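Home Our Story Workshops Families Contact

Last updated Jan 18, 2021

About Vostisia

Vostisia is a small company that makes writing software for people who don't think of themselves as writers. Our first and still our main program is Jadeo, which helps you plan a story, keep track of who is in it, and get all the way to the last page without losing the notes you made back when you started.

It grew out of a habit. Milovan Petkov and Thư Ninh used to share a desk at a company that made scheduling tools, and over lunch they would pass a notebook back and forth, each adding a paragraph to whatever adventure was going on that week (there was a very long one about a lighthouse keeper and his goose, which we are still asked about). When the notebook filled up, Milovan wrote a little script to keep the characters straight. Thư rewrote it the next weekend, and then friends started asking for copies, and before long the two of them were answering more mail about the script than about their real jobs.
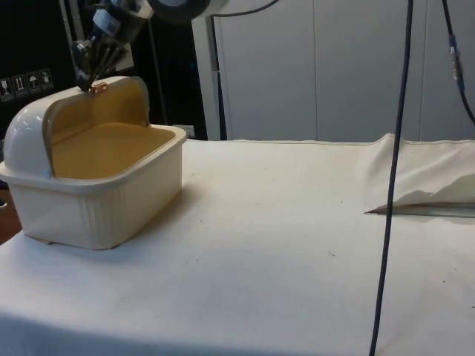 Cường La joined them to build the part of Jadeo that most people meet first, the story map. You give it a place, a person and a bit of trouble, and it lays out cards you can shuffle until something feels right. It will suggest an opening line if you're stuck, but we've kept it fairly modest on purpose — the good lines should be yours, and it's a lovely thing to hear someone read one out loud for the first time.

There are 6 of us now, and we're spread over three time zones, so a lot of our talking happens in writing too. Jawad Marwat looks after the code that turns a finished story into a printed booklet, and Chia-jung Poon runs our workshops for schools and libraries. She has a collection of 200 story prompts that she has been adding to for years, and every one of them comes with Jadeo. If you'd like to send her another, please do, she reads them all!

In February we'll be opening up Nunden, our shared shelf, where families and classes can keep their stories together and read each other's. Stories there can run up to 800 words for now, and you choose who gets to see them. We'd love to have you join us, and if you have a question before then, write to us through the contact page and one of us will write back.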